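Gear Handling at the Clotley Cell: Good Practice Gallery

Site rule 505 covers the handling of small loose parts on cloth-covered tables at Clotley. It was drawn up with Lamptey and is reviewed every May. The pictures show the work to which it applies. Clause numbers are given in brackets.

Part transfer (clause 2) 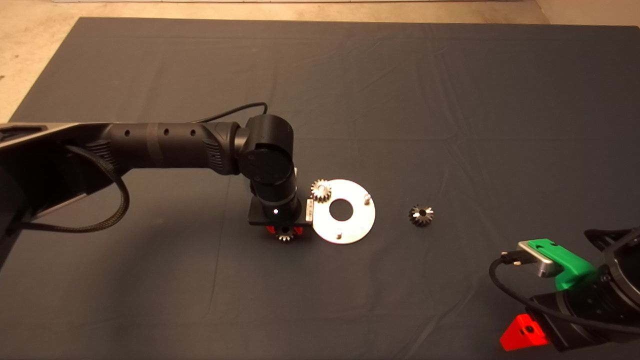
Page last changed: May 11, 2025

Spur gear held over the cloth, next to the disk with its two pegs. Carry parts low and keep the travel path clear of the second arm. Parts not in use, such as the bevel gear, stay well apart from the disk.

Cables and floor (clause 4)

Check cable runs before power is applied. Staff keep 90 cm from the table edge while an arm is enabled. The wrist view takes in cables on the floor and a person's leg beyond the arm link.
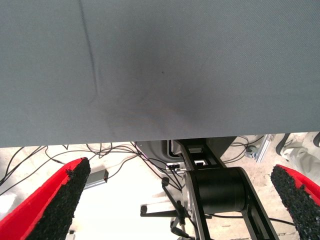
Approach to a single part (clause 6)

Fingers are opened wider than the part before the final approach. Finger pads are inspected at the start of each shift and replaced as a pair. The rough black pads shown are on red fingers.
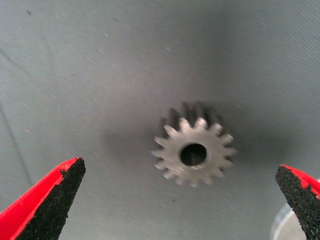

Closing speed is set in the Suvby controller and may not be raised by the operator. Dropped parts are logged under form 542. The same clauses apply at Ornum, except clause 4, where the local floor plan takes precedence.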